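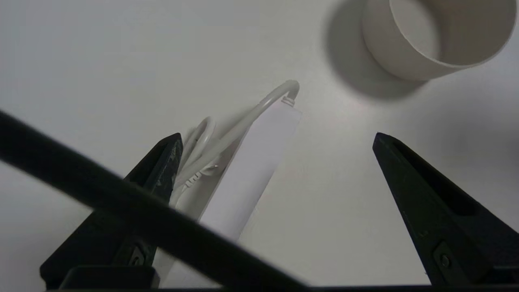 Orden en la mesa de trabajo: vuelta a la rutina en Rodunden

Jueves, 7 de septiembre de 2023

Con septiembre vuelven las consultas sobre mesas de estudio y de trabajo, así que dedicamos este apartado del boletín a lo que se queda encima del tablero cuando acaba el día: cables, vasos, estuches, envases de bebida. Es un tema menor y ocupa más correos de los que parece. Desde el envío de marzo hemos recibido 13 mensajes que preguntan, con distintas palabras, qué hacer con la regleta.

Empezamos por ahí. Una regleta blanca sobre una mesa blanca se ve poco y por eso se queda meses en el mismo sitio. Si se usa solo para cargar el teléfono o el portátil, puede guardarse al terminar. Si alimenta una lámpara o una pantalla que no se mueven, conviene fijarla al lateral de la mesa o debajo del tablero, con la salida del cable hacia la pared. Antes de fijarla hay que medir el recorrido completo hasta el enchufe, incluidas las esquinas. Varios lectores la atornillaron primero y descubrieron después que faltaba un palmo.

El cable sobrante no debe apretarse. Un lazo amplio, sujeto con una cinta de velcro, es suficiente. La zona delicada es el tramo corto junto a la carcasa, donde el cable entra en la regleta: ahí no debe doblarse en ángulo. Tampoco se recomienda usar la regleta con el cable enrollado cuando hay aparatos de mucho consumo conectados. Para una estufa o un hervidor, enchufe de pared.

Los vasos van aparte. En la mesa Sesska que usamos en el taller de Rodunden tenemos una norma sencilla: los líquidos en la esquina contraria a la de la electricidad. Cuesta una semana acostumbrarse. Quien sea zurdo hará bien en invertir el reparto, y quien comparta mesa tendrá que ponerse de acuerdo con el de al lado.

Los útiles de dibujo y escritura se conservan mejor en un estuche rígido que en un bote. En un bote las puntas se golpean y las piezas pequeñas bajan al fondo. El estuche de plástico translúcido tiene la ventaja de que se sabe lo que hay dentro sin abrirlo, aunque el plástico sea mate y solo se distingan las formas. Las piezas largas se colocan todas en la misma dirección, y las pequeñas en un extremo o en una bolsita.

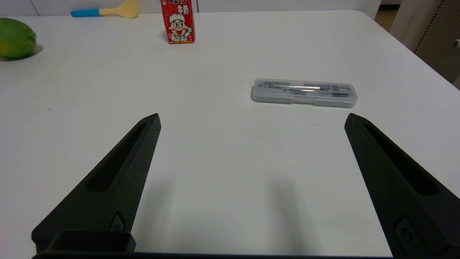
Conviene vaciar el estuche una vez por trimestre. Salen minas partidas, virutas y alguna goma endurecida. El plástico se limpia con agua tibia y jabón neutro y se seca abierto. El alcohol puede dejar velado el material, de modo que mejor probarlo antes en una esquina del reverso.

Sobre los envases de bebida no hay mucho que decir. Un cartón pequeño dura poco tiempo lleno y mucho tiempo vacío sobre la mesa. Si está sin abrir, no estorba y puede quedarse al fondo, donde no lo alcance el codo. Una vez abierto, se termina y se tira, según la recogida selectiva de cada municipio. En casas con niños suelen ser los dibujos del envase los que lo salvan de la basura, y entonces lo práctico es enjuagarlo bien y darle otro uso.

En cuanto al tablero, las superficies blancas y mates marcan menos los reflejos de la lámpara, pero recogen vetas grises con el roce de mangas, cuadernos y carcasas. Casi todas salen con un paño húmedo bien escurrido. Para las que no salen, una esponja de melamina usada sin presión, solo en la mancha, y nunca como limpieza general, pues va cambiando el brillo de la zona. Las motas oscuras suelen ser de grafito o de tinta. El grafito se quita con una goma blanda.

Una lectora nos pregunta si merece la pena comprar un organizador. Depende de la profundidad de la mesa. En tableros estrechos el organizador ocupa el sitio del cuaderno y acaba en el suelo. La bandeja Ivard, que vendemos en la tienda con la referencia 962, mide poco de fondo y admite el estuche y una regleta corta, pero no las dos cosas y un vaso. Quien ya tenga una caja de zapatos baja puede probar con ella unos días antes de gastar.

También nos han escrito para saber si repetiremos la sesión sobre mesas compartidas que hicimos durante el Ramadán, en horario de tarde. Sí, con el mismo formato y grupos de 6 personas. Las fechas se anunciarán en el próximo envío, que llegará a los 1157 suscriptores de la lista. Para reservar plaza basta con responder a este correo e indicar las medidas de la mesa.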